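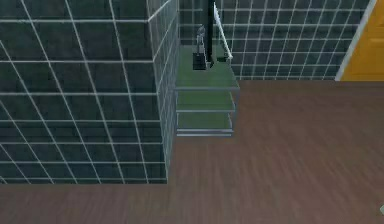 Simulated bathroom for a home robot build: shelf depth reads wrong

Nazanin Kazemi
Simulating my bathroom before I cut any metal for the arm. The shelving unit has green translucent panels, and the depth sensor returns the wall behind instead of the shelf: 267 mm too far on the top one. The tiles read correctly. Sensor fault or material?

Štěpánka Kratochvíl
Material. Many depth shaders skip anything with alpha below 1. Set the panels opaque in the depth pass only and leave the colour pass alone. Then add noise, as a real sensor will also struggle with them.

Brerken
Had this. Restarted it 9 times, no change. Gave up and made mine solid.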